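Consumer Claims and Evidence
Handout 7: Packaging, "green" labels and what we can really say about them
2023-11-06

Read this before the seminar. It repeats some of what I said in the lecture and adds the parts I skipped when we ran out of time. The reading by Torvik is required. The one by Strand is optional, but the argument in section 4 makes more sense if you have looked at it.

1. Where we left off

Last time we separated three kinds of claim a seller can make about a package: what it is made of, what can be done with it afterward, and what good it does. The first kind can be checked with a phone call or a lab. The second depends on where you live. The third is where most of the trouble starts, and it is also the kind that gets printed in the largest letters.

Take the word "recyclable." It says that a thing could be recycled somewhere, by someone with the right equipment. It does not say that your town takes it. A box can be recyclable and end up in a landfill every single time it is used, and the label is still true in the narrow sense. I am not sure what such a label is for.

2. The color problem

Brown reads as honest. People in the trade know this very well. White board usually starts out from the same kind of wood pulp as brown board and gets bleached, so there is a real difference in processing. How much that matters next to the weight of the board, the distance it travels, or what is put inside it is a separate question, and the brown color cannot answer it for you.

Borghild Torvik's study (in the course pack) put the same cookies in two boxes, one brown and one white, both with no printing. She asked 300 shoppers which was better for the environment and by how much. Most picked the brown one. Asked why, they talked about the cookies: less sugar, local flour, a small bakery. None of that had been stated anywhere.

I like this study, and I still have complaints. The shoppers were asked a question that suggested there was a difference to find. Had they been offered "no difference" as an answer, I suspect the result would shrink. Torvik mentions this in a footnote and then forgets it by her final page.

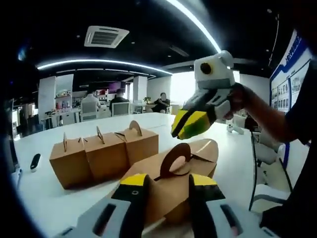
Fig. 2. Carry boxes in kraft paper, with handle tabs.

3. Reading a supplier's numbers

The handout from Gremach that I passed out in class says its takeout range "saves up to 35 percent." Go through it with a pencil and ask the usual things. Saves what? Energy, water, board, money? Compared with which box, made by whom, in what year? And "up to" includes zero.

Buvenow does slightly better. Its sheet names the product it compares against, an older box of its own that was much heavier than anything a cafe would buy today. Beating your own worst product is easy. I would like to see the same sheet with a competitor's current box in the other column – I asked for one in January and have had no reply.

Niskanen gives a weight in grams and nothing else. Students tend to find this sheet the weakest of the lot because it promises nothing. Read it again.

4. Strand's objection

Ebbe Strand argues that all this picking at labels is a waste of effort. Buyers spend a second or two on a package, he says, and a vague label that pushes them toward lighter packaging does more good than a precise one they never read. His evidence is a set of sales records from 18 cafes that switched to plain boxes.

Two problems. The records show what the cafes ordered, and the customers did not choose the box at all. Also, the cafes volunteered, so we are probably looking at owners who already cared. Strand answers the second point on page 474 of the reader. I don't think his answer works, but some of you may, and I would be glad to hear the case made properly.

5. For the seminar

Bring one package from home with a claim printed on it. Copy the claim out word for word, including the small print. Then write half a page covering:

What kind of claim it is, using the three kinds from section 1.
What you would need to know to call it true.
Whether you could find that out in an afternoon. If you tried, say whom you contacted and what came back.

Please don't all bring the Anetti coffee cup. We did it last year and it took up the whole hour.

Half a page means half a page. Email it the evening before, and bring the package itself with you, rinsed.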